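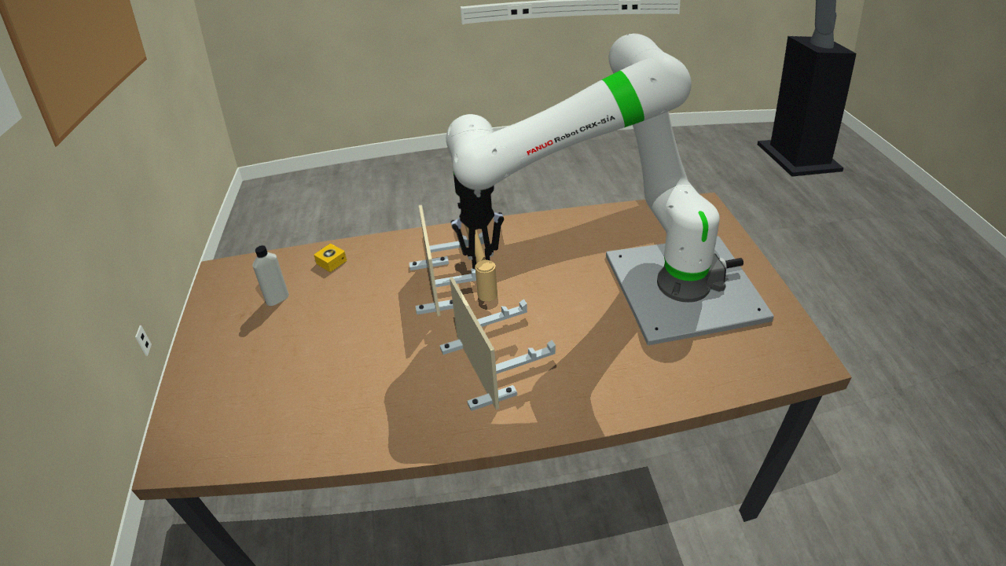
Sandro Morelli, Rental & Gear Desk

Skodum River Tube – single seat, mesh bottom, two handles, cup holder. Holds up to 3 cooler cans in the side pouch. $32 to buy, pump not included. Fits most adults, kids need a vest. Patch kit in the box, dont lose it. Rinse after every float, dry in shade, fold loose.

Tow rope sold seperately. Tubes back on the rack in June – call ahead for groups. 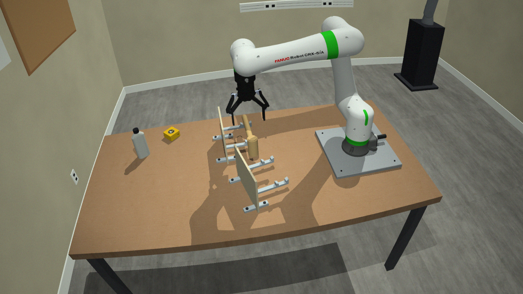
Moser: does the mesh hold up on gravel? Our last tubes ripped at the second bend.

Nultard – Had mine two summers, mesh is fine. Valve cap is the weak spot.

Akach – Any in blue?

Contact the gear desk, ext. 122 | © 2018 | Back to top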